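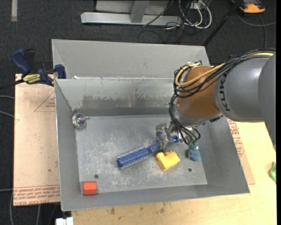
Robot arm marked "KUKA" reaching into a gray metal bin.

The Wundivton nominating convention is the meeting at which delegates of a political party in the state of Wundivton choose the party's candidates for governor and deputy governor. It is held in June of each election year, usually in Pirkunska, the state capital. State law requires a convention of every party that won seats in the assembly at the previous election. Smaller parties may nominate by petition.

Delegates
A convention has 300 voting delegates. Seats are divided among the counties according to the votes cast for the party's candidate for governor at the last election, and every county has at least 2 seats. Delegates are elected at county meetings in the spring. They must be at least 18 years old and must have been registered with the party since the start of the year. Members of the assembly may attend and speak but have no vote unless they are also elected as delegates.

Procedure
The convention opens at 10 a.m. on a Saturday. The credentials report is taken first, followed by the rules and the platform. Voting for governor is by secret ballot, and a majority of all delegates is needed to win. If no candidate has a majority, the one with the fewest votes is dropped and another ballot is held. Candidates may withdraw between ballots but may not rejoin the contest.

The nominee for governor then names a running mate, who must be approved by a show of hands. If the choice is rejected, the nominee has two hours to submit another name. Under the residence rule, the two members of a ticket may not live in the same county. The rule was adopted after a dispute in which both nominees of one party came from Dinu County, and it has been challenged in court without success.

Vacancies
If a nominee dies or withdraws before the ballots are printed, the party's state council fills the place. After printing, the name stays on the ballot and votes cast for it are counted for the ticket.

Location
Conventions were held in Brodeo until the assembly moved to Pirkunska. Parties may still choose another town if the hall has seating for all delegates and a public gallery.

See also
Elections in Wundivton
Dinu County residence case
Deputy Governor of Wundivton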